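Okay friends, settle in with a drink, because I finally have time to write up the whole saga of moving my grandfather's recipe notebook into something the rest of the family can read. Long thread, sorry in advance!

For those who are new: my grandfather was Balthasar Zürcher, and he baked for a living in a tiny place called Panance until his knees made him stop. He kept one notebook. It is almost 70 years old and it is held together with string and, in one spot, what I'm fairly sure is dough.

I started typing it up in April. I figured a couple of weekends. (Go ahead and laugh, my sister did.) His handwriting leans so far over it's nearly lying down, and he switched languages whenever he felt like it, sometimes in the middle of a word.

My setup is nothing fancy. Clear off a surface, put on the radio, one page at a time, and no coffee within arm's reach of the notebook. That last rule came after page 7 and we won't discuss page 7. 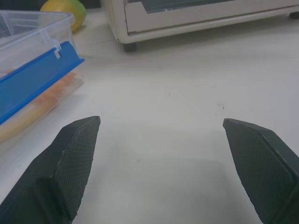

Plenty of pale, bare tabletop. My favorite kind.

So, the recipes themselves. He almost never wrote a temperature. He wrote "good oven" or "tired oven" or, for the nut loaf, "oven after the bread is out." I love it so much and it is no help at all when you're standing in a kitchen in slippers at 6 in the morning.

My aunt remembers that "tired" meant he could hold his hand inside and say his own full name slowly before he had to pull it out. She swears by this. I've decided to print it as a family memory and put a real number next to it, please nobody go saying their name into an oven.

Then there's the question of amounts. He baked for a whole village, so one recipe starts with 3000 grams of flour, and my cousin with the studio apartment would like a word. I've been cutting everything down to a single loaf, and salt is the hard part. You think you can just divide, and then you taste it. 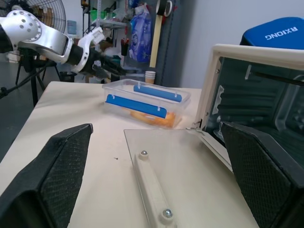
The thing I keep going back and forth on is whether to write for the kind of oven he had or the kind my relatives have now. Half of them don't own a big one anymore. So I've started adding a small-oven note under each recipe, for folks with a toaster oven whose glass door folds down flat in front, with that long handle on it, and who are going to need to know which pan fits and how far to pull the loaf out to check it. It's extra work but my mother-in-law already said thank you, and she does not say it lightly!

Some pages aren't even recipes. There's a list of people who owed him for rolls (I know a few of those last names, and I am keeping quiet). There's a drawing of a goat. There's a whole paragraph about a customer named Stöckli who complained that the rye was too dark, and then 2 pages later the same man ordered it for his daughter's wedding. Grandpa underlined that part twice.
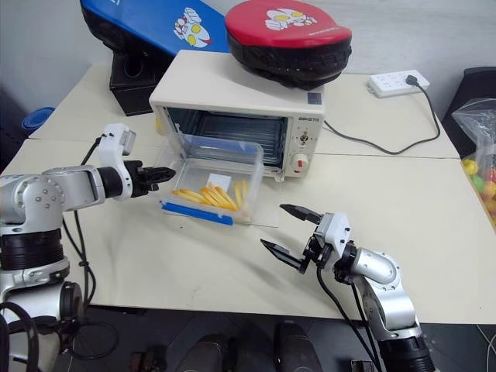 And I've left all of that in. My brother thinks it should be a clean cookbook, with the goat at the back if we must. I told him the goat stays right where it was drawn, next to the Christmas braid, and I'd fight him on it. We're still friends, more or less.

Where it stands now: the breads are done, the sweet things are maybe half done, and there's one word in the plum cake recipe that four of us have stared at and can't read. It might be "vinegar." It might be "Sunday." If anybody here is good with old Swiss handwriting, my messages are open and I'll pay you in cake, one version or the other.

Going to go tackle the pear bread page next. It has a stain on it the shape of a boot and I have a good feeling about it. Thank you for reading all this, you're very patient people ❤️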